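在工作台边上聊尺子:和 Sorcha Quinlan 的一个下午

我到的时候她正蹲在地上找东西。“等我一下啊,有个螺母滚到柜子底下去了。”声音从桌子后面传过来,人还看不见。过了一会儿她站起来,手里什么也没有,把膝盖上的灰拍了拍,说算了,明天扫地的时候它自己会出来的。

Sorcha Quinlan 做纸样和手工书,也教课,工作室叫 Tillano,在一条坡道的半腰上,楼下是一家修自行车的。我认识她是因为去年八月报了她的一个短课,学折页和裁纸,学得很糟糕,最后交上去的那本小册子四个角没有一个是直的。她当时翻了翻,说:“你的尺子在骗你。”我一直记着这句话,所以这次跟她约采访,我说别的先不聊,就聊尺子吧。

她在电话里笑了好久,说行啊,你带点吃的来。

我带了一盒杏仁饼。她煮了茶,杯子搁在窗台上,因为工作台上不许放喝的。这条规矩写在一张纸条上,贴在门边,我上课那会儿就有了,现在边都卷起来了。

“先说你那本册子。”她坐下就开始翻旧账,“你那时候用的是一把软尺子对吧?薄薄的,能弯的那种。你左手一按,它中间就拱起来一点点,你自己看不出来,刀看得出来。”

我说我以为是我手抖。

“手抖也有。”她很不客气,“可是手抖是抖一下,尺子拱是整条都歪。你那个是整条都歪。”

她干这一行之前在一家叫 Prastero 的包装公司画盒型,画了六年。每天的工作就是把一个盒子摊平,变成一张带折线和粘口的图,再交给做刀版的人。那时候大部分活儿都在电脑上,可她的第一稿一直是手画的,同事觉得她怪。“他们觉得我慢。我也确实慢啊!但是我手画过一遍的盒子,打样回来基本不用改。电脑上你可以把一条线放大到跟墙一样宽,看着特别清楚,然后你就忘了它本来只有那么一点点长。手里拿着三角板就不会忘。”

我问她那时候用的是什么三角板,是不是特别专业的那种。

“不是不是。”她摆手,“就是文具店里学生买的那种,透明的。我到现在也是用透明的学生尺子,学生来上课,我也让他们去买最普通的。”

我有点意外。我一直以为做这个的人都有一把传家的钢尺,放在绒布套子里。

“钢尺我有呀,裁的时候用钢尺,刀贴着走。画的时候我要透明的,我要看见底下的线。你想想,你已经画了一条线,现在要画一条跟它垂直的,不透明的尺子一盖上去,你那条线就没了,只剩露出来的一小截给你对。透明的就能把整条线都压在刻度底下看。”她一边说一边用手掌在空气里比划,一只手当线,一只手当尺子,比划到后来两只手打架了,自己先乐了。
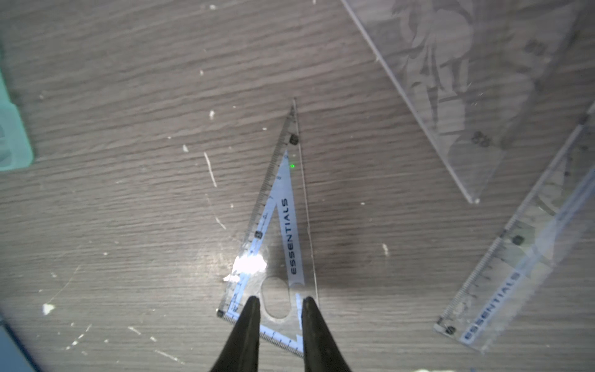

她接着说到尺子底下那几个小胶垫。我从来没注意过这种东西,上学的时候要是有,大概也早被我抠掉了。

“千万别抠!”她真的急了,“好多小孩拿到手第一件事就是抠那个,觉得好玩。它有两个用处嘛,一个是防滑,一个是把尺子抬起来一丁点。抬起来了,墨水就不会顺着缝往里钻。你用铅笔无所谓,你要是用针管笔,尺子平贴在纸上,笔一过去,墨就吸进去了,一拿开尺子,一条胖线。”

我说那抬起来以后不就不准了吗,眼睛斜着看会有偏差。

“哎,这个问题好。”她把茶杯往里推了推,“会有一点点。所以你要正着看,头要到尺子的正上方去。我上课老喊‘把头伸过来’,你还记得吧?就是这个。很多人坐在那里不动,身子歪着,眼睛从旁边瞄,然后怪尺子。”

我当然记得。她喊“把头伸过来”的时候全班都会缩一下脖子。

说到三角板中间那个镂空,我们倒是争了几句。我一直以为那就是为了省塑料。她说省料当然也有一份,可是镂空的地方手指能伸进去,尺子贴在纸上抠不起来的时候,从里头一勾就起来了。有些尺子还开一个圆的或者椭圆的洞,也是一样好使,挂在钉子上也方便。“我反正是都挂起来的。”她指指墙,那边有一排小钉子,高高低低的,看得出来是分好几次钉上去的,“不过一上起课来就全下来了,在桌上滚成一堆。”

我问她怎么看一块三角板准不准。她说这个特别简单,谁都能做,买回来当场就能试。找一条直边,把三角板的一条直角边靠上去,沿着另一条直角边画一条线;然后把三角板翻个面,还是靠着那条直边,在同一个点上再画一条。两条线要是叠在一起,角就是直的。要是张开了,像个很瘦的 V,那张开的角度的一半就是它的误差。

“我在店里就这么干过,店员过来问我需不需要帮忙。”她说,“我说不用,我在面试。”

那次她买了两百块,给 Cullinane 的一个学校项目用的。Cullinane 是个做儿童手工材料包的小公司,那一年想做一套几何折纸,每个包里要配一块三角板,请她去当顾问。她从两百块里抽了一批来翻面画线,结果还不错,差得厉害的没几块。真正让她头疼的是刻度的零点。

“零点在哪里,这个事每家都不一样。有的尺子从边上就开始算,有的往里缩一截才开始,小孩不知道呀,拿起来就从头上量。你让他画五厘米,他画出来五厘米半,他还特别有把握。”后来材料包的说明书里专门加了一页讲零点,原来是没有的。她还想在旁边画一只蜗牛,从零爬到五,被否了,说蜗牛太占地方。讲到这儿她还有点不服气。“蜗牛能占多大地方!”

那套材料包第一批印了 3,000 份。我问卖得好不好,她说不知道,顾问是不给看这个数的,她只知道隔壁邻居家的孩子有一份,拿三角板来给小熊切蛋糕。

然后我们聊到桌子。她那张工作台我一直很喜欢,用了很久,台面上全是痕迹,有刀划的,有胶水点子,还有一块颜色特别深的地方,她说是刚搬来时打翻的墨。有个学生好心提过要帮她磨平重新上漆,她没答应。

“磨了我就不认识它了。再说了,正经画图的时候下面要垫板的,谁直接在桌面上画呀,那不是把木纹都拓上去了?桌子旧一点没关系,垫板要平。”她的垫板是一家叫 Torkar 的小作坊裁的,花了她 330,她记得很清楚,因为当时房租还没交。“买完我就在想,我这个月是不是吃垫板。”

垫板上的格子她倒是从来不用来量东西。我问为什么,格子不是现成的吗?她说格子印上去的时候会有一点走样,用久了又会胀一点缩一点,拿来大概摆摆正可以,真要量还是拿尺子。塑料尺子其实也怕热,她有一把就是夏天放在窗边晒弯的,肉眼看着还是直的,往玻璃上一放,中间能塞进一张纸。“所以窗台上只放茶。”她说完端起杯子喝了一口。

我把我从家里带来的那把尺子掏出来给她看,就是当年做册子用的那把。她拿过去对着窗户瞄了一下,又用拇指刮了刮边,脸上的表情有点像医生。

“边上有缺口。你拿它当刀尺用了是不是?”

我承认了。

“你看,这就是了嘛。塑料的边,刀一挨上去就吃进去一点,下次笔走到那里会跳一下,你画的线上就有个小鼓包。每次都在同一个地方鼓。”她翻出一张纸来,沿着我的尺子画了一道,画到三分之一的地方笔真的咯噔了一下。我们俩都凑过去看那个鼓包。说来丢人,我用了这把尺子好些年,还以为是我那支笔有毛病,换过好几支笔。

她说这种尺子也别扔,可以留着刮胶、压折痕。压折痕她自己用骨刀,可是初学的人手边没有的话,尺子的圆角也很好使,轻轻压过去,纸就服帖了。她又说到学生最容易犯的另一件事:买一整套,尺子、三角板、量角器、模板,全都配齐,然后全摊在桌上,找哪个都找不着,最后用来用去还是最上面那一把。

“透明的东西摊在桌上最难找了,你看着桌面,桌面也看着你。”她说上课的时候一天里起码有一次,全班停下来找一块三角板,找到最后总是压在谁的胳膊肘底下。有一阵她在所有尺子上都贴了一小条红胶带,倒是好找了,可是胶带有厚度,尺子又放不平了,只好一条一条撕下来,撕完还有胶印,又拿酒精擦,一擦把刻度擦花了两把。

“所以现在呢?”

“现在就找呗。”

我问她有没有哪种带花样的尺子,她会觉得不实用。现在文具店里好多都印着花呀叶子的,我自己就很容易被这种东西骗钱。我以为她会皱眉头,结果她说她挺喜欢的,只要花别印到刻度上去。“小姑娘小伙子愿意拿出来用,那就是好尺子。我最怕的是那种买回来舍不得用的。我有个学生有一把黄铜的,漂亮得不得了,一堂课都放在盒子里,问我借塑料的。”

茶喝到第二泡,她开始给我补课,说既然来了不能白来。题目是不用量角器,只用一块三角板和一把直尺,在一张歪歪扭扭撕下来的纸上弄出一个真正方正的长方形。她的办法是这样:先别管纸边,纸边都是骗人的。在纸的下方随手画一条长线,这就是你的地基。直尺压在地基上按住,三角板坐在直尺上滑过去,左边立一条,右边立一条。左右两条上量出同样的高度,点两个点,连起来。然后量两条对角线,一样长就成了。

“就是最后这一步没人肯做。”她敲着桌子,“量对角线要多久?喝口茶的工夫。你们就是不量。”

我量了。差了一毫米多一点。她让我找哪里错了,我找了半天,是直尺在我滑三角板的时候被带着跑了。按尺子的那只手要张开,手指分在两头,我是五个手指头全堆在中间按的,跟按电梯一样。第二遍我把手张开,三角板滑过去的时候能感觉到它跟直尺咬着走,那种感觉很舒服,有一点点涩。两条对角线一样长!我高兴得把纸举起来给她看,她说嗯,不错,再画四个。

我画的时候她在旁边整理下一次课要用的纸,数得很快,嘴里念念有词,一叠大概有两百张。我问她下次教什么,她说教信封,信封看着简单,学生都觉得半个小时就能学会,结果一个粘口的斜角就能把人难一下午。斜角要左右对称,三角板得翻过来用,一翻过来刻度就是反的,字也是反的,很多人就慌了。

“慌什么呢,你又不用念那些数字,你只要那个角。”她把纸在桌上磕齐,“我在 Prastero 的时候有个老师傅,他那块三角板上的数字早就磨没了,一个都看不见。我问他怎么用,他说他拿它画角,要量长短他有另外一把。我当时觉得他是懒得买新的,后来想想可能也确实是懒得买新的。”

我走的时候她把我那把带缺口的尺子还给我,用铅笔在背面写了“刮胶用”三个字,写得很大。我说那我画线用什么,她说楼下出门右拐有家文具店,关门早,让我走快点,还让我记得翻面画一下再付钱。

我在店里照做了,靠着柜台边,画了一条,翻过来又画一条。店员看了我一眼,问我是不是从楼上下来的。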